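Search this site Search Menu

Notes from the back bench
October 23, 2025
2 comments 6 shares

Hello again! Last time I promised I'd explain what we've been up to with the hand-held grippers, and then I went on about the Londar trip for the whole column, so let me make up for it now.

The short version: we've stopped driving the robot arms to collect our practice runs. For most of the year, if we wanted Pukton (our two-armed robot, for newer readers) to learn a job, one of us had to sit at the controls and steer both arms through it, over and over, very slowly. Stella Were is brilliant at it. I am not. My best afternoon got us 40 usable runs and a stiff neck, and half of those had a long pause in the middle where I was working out which way was left.

So in January Wendell Calloway suggested we take the grippers off the robot altogether and simply hold them. You do the job with your own two arms, at something near your own speed, while the movement of each gripper gets recorded along with the view from your head. Then the learning program gets all of that and has to work out what the robot's arms should do to end up in the same places. I thought the last bit would sink us. Human elbows go where robot elbows can't, and I was sure we'd end up with a pile of lovely recordings that Pukton could never follow.

Well, we now have 849 runs of the sorting box job, and Oda Vik has trained on the lot. She went through and threw out any run where the person reached further than the arms can manage, and it was far fewer than I'd bet on (I owe her a cake). With the old steered runs Pukton would open the lid nicely and then dither over the compartments. Trained on the hand-held ones it goes straight in, and it's a good deal quicker about it too.

Before you get too excited, closing the lid is still a mess. It needs one gripper to steady the box while the other brings the lid over, and the timing between the two sides drifts. Awuor Makokha thinks the two recordings are slightly out of step with each other, by some tiny amount that doesn't matter for picking things up and matters a lot when both sides are touching the same box. She's got a fix she wants to try, with a shared clock signal to both grippers. Bakari Mwakalinga thinks it's me, and that I close lids strangely. We'll test both ideas.
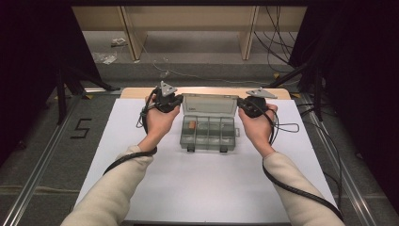 The sorting box with its lid up and a gripper on either side.

The other thing we've learned is that you have to un-learn your fingers. After the first ten minutes you want to put the gripper down and just nudge the box with your thumb, and of course that run goes in the bin. Bakari now makes everybody do a few throwaway goes first, and the wasted runs have dropped right off.

Next up is the same job with a different box, to see whether any of this carries over or whether we've taught Pukton one box extremely well. Stella says it'll cope. I've put my money on a muddle, and if I lose it's another cake for somebody. Results next issue, lid permitting.

2 comments Leave a comment Share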